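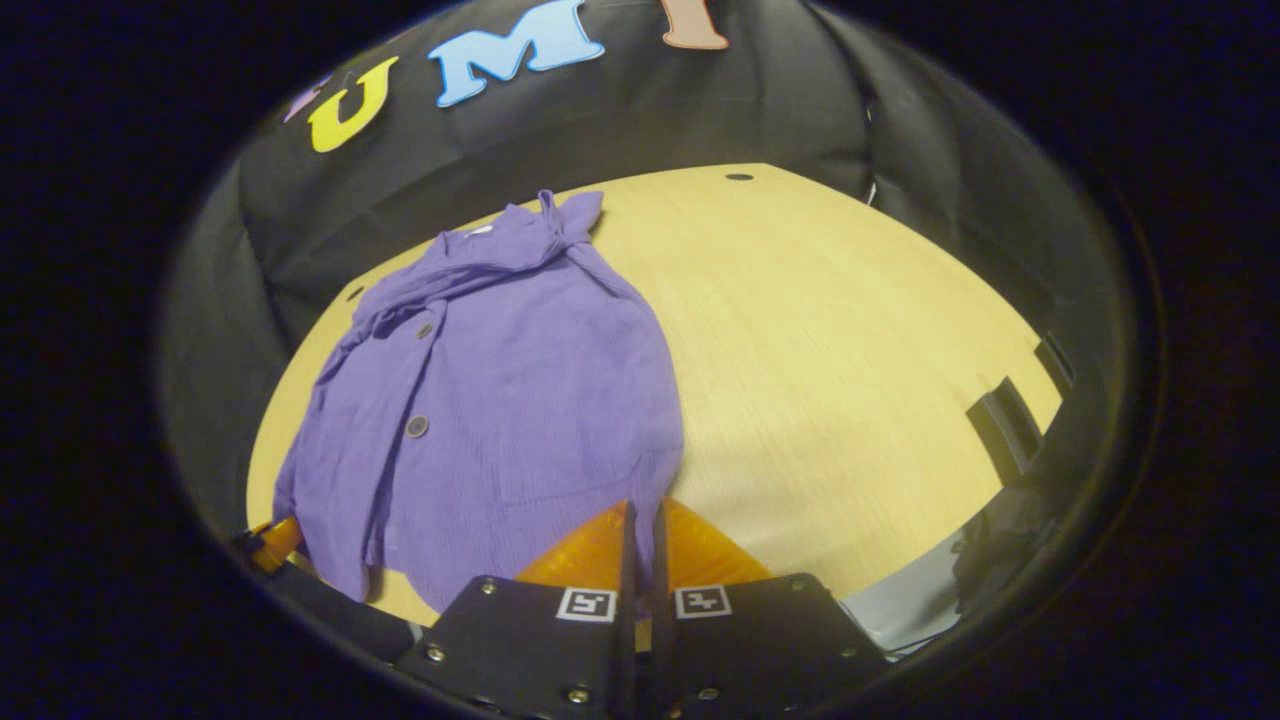
Purple shirt on the table, start of the day.

Sunday, 7:40 am. Dye notebook, cont. from the last page (the one with the coffee on it).

Fading trials on the purples. Walar want a lavender that holds through home washing and a sunny window, and the logwood we've been using does neither. Cut 20 swatches from the same bolt of cotton, all scoured together Friday night's way: soda ash, long simmer, rinse till clear. Water came off yellow the first 2 times, clear after that.

Split them up:
8 with alum only
8 with alum then a weak iron dip
rest left plain, no mordant, as controls

Alum ones went in the big pot. Thermometer reads high again, checked against the kitchen one. Somebody please order a new one, it's on the list twice now.

9:15. Logwood bath on. Chips from the Raju sack, soaked overnight in a stocking. Very dark, nearly black in the pot, but a drop on paper towel spreads out a nice blue violet. Pinch of chalk because our tap water is soft this time of year. Last month I forgot the chalk and everything went brownish. Do not forget the chalk.

9:50. Swatches in. Stirring every few minutes, glass rod not the spoon — spoon still has iron on it from the Skirirden greys and it will dull the lot.

10:30. First alum swatch out. Good color wet, too strong if anything. Iron ones already heading to slate. I like it, Walar won't. Plain controls took up hardly anything, sort of a pinkish smear along the folds. As expected.

Pulled at 13 minute gaps after that so there's a full ladder from light to dark. Tags: notches cut in the corner this time, not marker. Marker ran in the January batch and we lost track of which was which.

11:20. All out, rinsed cool, hung on the north line out of the sun. Bath still has plenty in it. Poured into the lidded bucket, labeled, bottom shelf. Good for a second round, lighter shades only.

Lunch.

1:05 pm. Dry enough to look at. Alum ladder is even, no blotches except one near the dark end where it was touching the side of the pot. Marked it, will leave it in the test anyway. Iron ladder uneven, darker at the edges. Think I put them in the dip folded. Redo those, flat, more water, keep them moving.

Rubbed each one with a white rag, dry then damp. Dry is fine all the way along. Damp leaves color on the rag from the darkest ones. More rinsing or less dye, probably less dye.

2:30. Half of each swatch covered in foil and card, taped up in the south window. Other half bare. Leave them ALONE please, the tape moved last time and we got a fade line in two places. Check weekly, write it in here and not on the back of an envelope.

Wash test tomorow. Loltetti soap, the plain one, neutral. Same jar for each, same amount of warm water, white strip sewn on to catch any bleed. Want to try one with ordinary store detergent too, as that's what people are going to use whatever the care label says.

Also to do:
- weigh what's left of the alum
- second scour for the linen, it's still beading water
- overdye idea: weak cochineal first, logwood on top. Might give a warmer lavender and lean less on the logwood. Small pot, scraps only
- vinegar spot on an offcut. Logwood goes orangey red with acid and people do sweat in shirts. Should of done this first
- ask Walar what they mean by "holds". A season? Ten washes? Need a number before I promise anything

3:10. Pots scrubbed, iron pot kept seperate, gloves hung up. Sink drain is slow. Window vent left open a crack for the smell.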